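Home Forums > Laundry & Cleaning > Washers and Dryers

Front loader smells like a pond, what am I missing?

nummont_nell
Joined: February
Posts: 62

Okay laundry people, I need help before I lose it. We moved into a rental over in Nummont that came with a white front loader, and for the first few weeks I thought it was the best thing about the place. Now every load comes out with that swampy smell. Towels are the worst (of course) but I'm getting it on T-shirts too.

I do small loads, pretty much one every day, cold water, liquid detergent. I've run it empty on hot with Jurnex tablets, two times in a row, and it was better for maybe three days and then right back to pond. The gasket looks clean to me when I wipe the front of it. I keep a basket right under the door so socks don't land on the floor, and I've been really good about leaving the door open between loads.
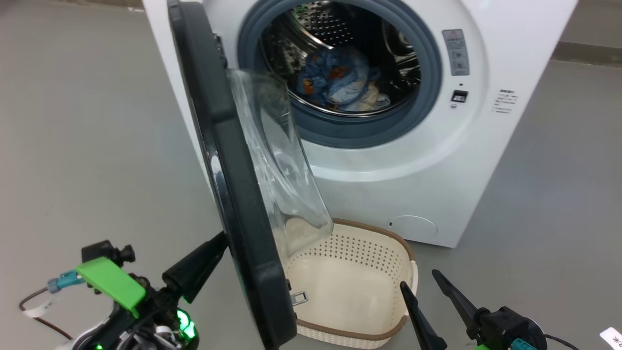
My mother-in-law says it's the cold water. My husband says I'm imagining it, but he also can't smell milk that's gone off, so his vote is out. Is there some part of these things I'm supposed to be cleaning that I don't know about?

dryline_dave
Posts: 2,074

Filter! That round cover down low on the front, near the floor. When was it last opened? If the answer is "what filter" then there's your pond. Put down an old towel and a shallow pan first and open it slowly, a lot of water can come out. I didn't do that the first time and I had to move the rug out to the yard.

marisol_k
Posts: 418

Agree on the filter, but I'd look at the gasket again too. Wiping the front does nothing. Peel the rubber back and run a rag around inside the fold, all the way to the bottom. Mine had a hair tie and something that used to be a receipt.

Also how much detergent are you using? For small loads you need way less than the cap says.

Thibault Sabatier
Posts: 139

I'm going to disagree a little on the filter. It's worth doing, sure, but I have had three front loaders and every time the smell was too much soap plus cold water. The soap doesn't rinse out, it builds up behind the drum where you can't reach it. Go to warm for a month and cut the detergent in half, and stop buying tablets. They make the room smell nice and that's about all.

dryline_dave

Thibault, with respect, I ran warm for a year and it stunk until I cleaned that filter. Cold water isn't the villain here. I wash almost everything cold now and I have no problems.

Thibault Sabatier

Then you use less soap than most people, Dave. I stand by warm.

marisol_k

You two did this in the dishwasher thread as well. Nell, do both!

nummont_nell

"What filter" was exactly my answer, ha. So I got down there with a cake pan and a towel and opened it and OH MY GOSH. Gray slime, a bobby pin, a button, and a coin that I'm keeping as payment. I rinsed it all in the utility sink and then did the fold in the gasket like Marisol said. The rag went in white and I threw it away after.

On soap: I was filling to the second line. For every load. Even the little ones that are a couple of shirts and a pillowcase. I feel pretty dumb.

I moved the basket up close again when I was done and went back to my usual small loads, only now on warm with one spoon of detergent.

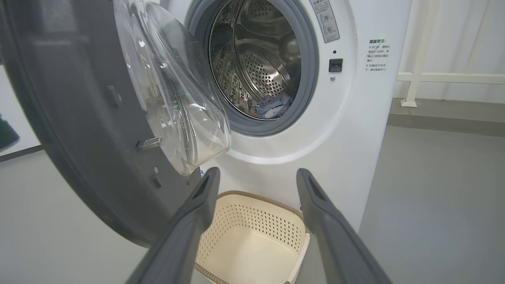

So that's where I am. Seven loads since then and no smell on the shirts. Towels are better but there's still a little something when they get damp again. Could that be in the towels themselves by now?

marisol_k

Yes, it's in the towels. Hot wash, no softener, white vinegar in the softener drawer if your manual is okay with that, then dry them all the way. You might need two rounds.

el_ouafi_laundry
Posts: 57

We run a small wash and fold (El Ouafi, two blocks off the square) and towels are most of what people bring in with this complaint. I'd skip the vinegar. We use an oxygen powder, Preveck or whatever the store has, long soak in hot water and then a normal wash. Vinegar every week isn't kind to the rubber.

marisol_k

I didn't say every week! Once or twice is fine.

el_ouafi_laundry

Once or twice, no argument from me. And don't leave a finished load sitting in there, door open or not. Take it out when the cycle ends.

nummont_nell

Guilty on that one too, I forget a load in there nearly every time. Setting a timer on my phone. I have the powder already, so I'll soak the towels tonight and try the vinegar if that doesn't do it. Dave, how often do you open the filter?

dryline_dave

Once a month. More if you have a dog.

nummont_nell

We have two. Okay, going to go find the cake pan.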